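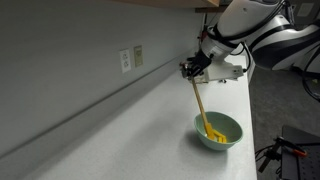
*Counter, bowl and slotted spatula, kitchen at Suswood.*

Welcome, and thank you for taking a turn at the walk-through! These are the January notes for the shared kitchen at Suswood, and I've left my comments in under each item the way I always do, so whoever has the clipboard next can see what I was thinking (and argue with it, if they like). Allow yourself a good hour. I took longer, but I stop to talk.

## Fire and heat

- [x] **Extinguisher by the back door, gauge in the green.** Fine. The tag is hard to read now, so please copy the next service month onto a fresh one before it fades completely.
- [x] **Fire blanket on its hook.** Yes, and folded properly this time, bless whoever did it.
- [ ] **Hood filters clean.** Not yet. The left one is sticky along the bottom edge and wants an overnight soak. I'd put it down as a fail for now and look again next month.
- [x] **Smoke alarm tested.** Loud as ever. Warn the people upstairs first!

## Electrical

- [x] **Outlets near the sink trip when tested.** Both did, and both reset.
- [ ] **Cords in good shape.** The Cestance kettle has a nick in its cord close to the plug. I've taped a note on it and put it in the office, and it should stay there until it's repaired or replaced. Please don't rescue it because you fancy a cup of tea.
- [x] **No extension cords across the floor.** None.

## Water and cold storage

- [x] **Refrigerator at 40°F or below.** It read 38 at the top and 39 at the bottom, which I was very happy with after the trouble we had in the fall.
- [x] **Hot water reaches the hand sink.** It does, though you have to be patient with it.
- [ ] **No leaks under the sinks.** A slow drip at the trap on the right side. Prosstead have been called and will bring the part with them. I left a tub under it, so do empty that when you pass.

## Floors, exits and small things

- [x] **Both doors open freely from inside.** Yes. The side door used to drag, and it's so much better since it was planed.
- [ ] **Mats flat.** The one by the stove curls at the corner and I caught my toe on it, so I've rolled it up and asked for a new one. The budget line for mats and shelving is $700, which ought to cover it nicely.
- [x] **First aid box complete.** I added 5 blue bandages and a burn dressing.
- [x] **Cleaning sprays away from food.** All in the low cupboard, labels facing out.

**To carry over:** left hood filter, kettle cord, drip under the sink, stove mat. Initial each one when it's done and leave this sheet in the red folder, please, with the pen.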